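April, notebook 3, basket task

Started at 8:40 with the arm already warm from Thijs P.'s joint checks, so we got going fast. Today was all put-in-basket and take-out-of-basket, with the mixed set on the table. I have been looking forward to this one for weeks and it did not disappoint!

Count at the end of the day: 213 episodes kept. Arlo drove the morning, I drove from lunch on, and Mirjam did the labeling as we went, which is so much better than doing it the next day when you can't remember why you stopped halfway through a grasp. We should keep doing it that way.

What we changed from last time:

Language prompts are now written before the episode and read out loud by whoever is labeling. Before, the driver picked up whatever looked easy and we wrote the prompt to match. You could see it in the old data, the easy stuff was everywhere and the round stuff hardly showed up. Now the list is shuffled and you take what you get (Arlo got the grapes four times in a row and was very patient about it).

Reset between episodes is a real reset. Everything gets moved, basket too. Geert looked over the Prallasico set and found the basket in nearly the same spot for an entire morning, and the policy had learned to go to that spot. It would drop things on bare table with total confidence if you slid the basket over. Funny to watch, bad to have.

Failed grasps stay in if the driver recovers within the same episode. If the driver gives up, it goes in the reject folder with a word or two on why. I was on the fence about this, but Thijs C. showed me the replays and the second tries are lovely, you can see the hand back off, turn a little and come in again. That's exactly the behavior I want it to pick up.

Trouble spots. The pomegranate rolls. Coming in from the side pushes it, coming in from the top works but you have to be slow for the last bit. The scoop is hard for a different reason, it's shiny and it lies flat, and the depth readings on it are all over the place. Mirjam wants to drop it from the set. I want to keep it and get 40 good episodes of it before we decide anything. The tape roll is great when it stands on its edge and miserable when it lies down, so we should be recording both and marking which.

Clutter level went up after lunch. I'd been nervous about that, with the bottle and the grapes that close together, but driving it was fine once I stopped trying to take the straight path and came around. 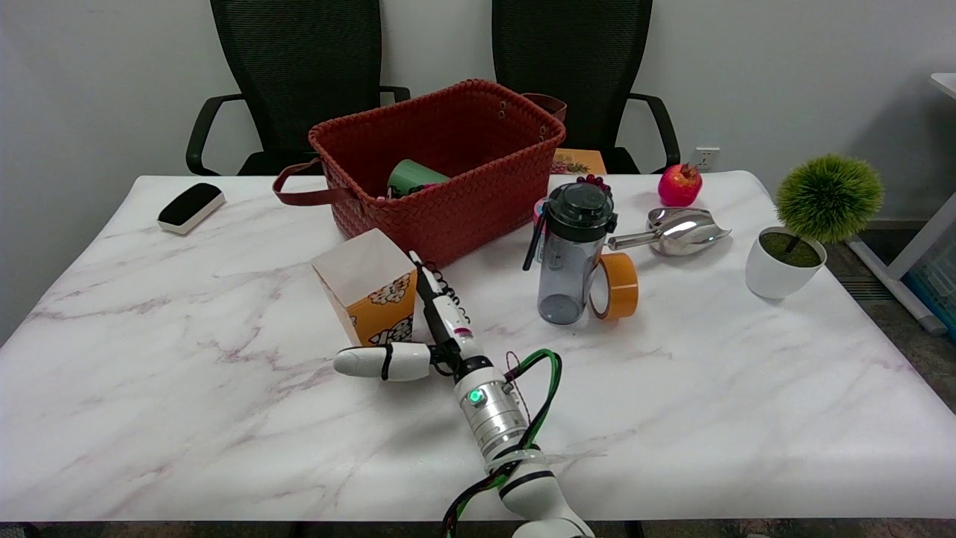 Driver speed is the other thing. Arlo's episodes run about a third shorter than mine and he pauses less before closing the fingers. I pause, I always pause, I like to look. Geert thinks the pauses hurt because the model learns to sit still over the object and then never leaves. We could trim them in software, or I could learn to drive like Arlo. I'd like to try both and compare on the same eval list before anyone writes a trimming script that we end up stuck with.

Also, the Groltivex export dropped the wrist stream on 3 episodes, all late in the afternoon. Same error each time, buffer full. Restarting the recorder cleared it. Thijs P. is going to look at the disk.

To do:
Fresh shuffle list, with the eraser and the cup in it more often
Take-out prompts, we are short on those compared to put-in
Ask Geert for his replay viewer, the one with the side by side
Scoop: try a lower approach, fingers nearly along the table
Send Mirjam's label sheet to Thijs C. so both of them use the same words for "beside" and "behind"

Training run on today's batch goes on overnight, small model first. Can't wait to see what it does with the pomegranate.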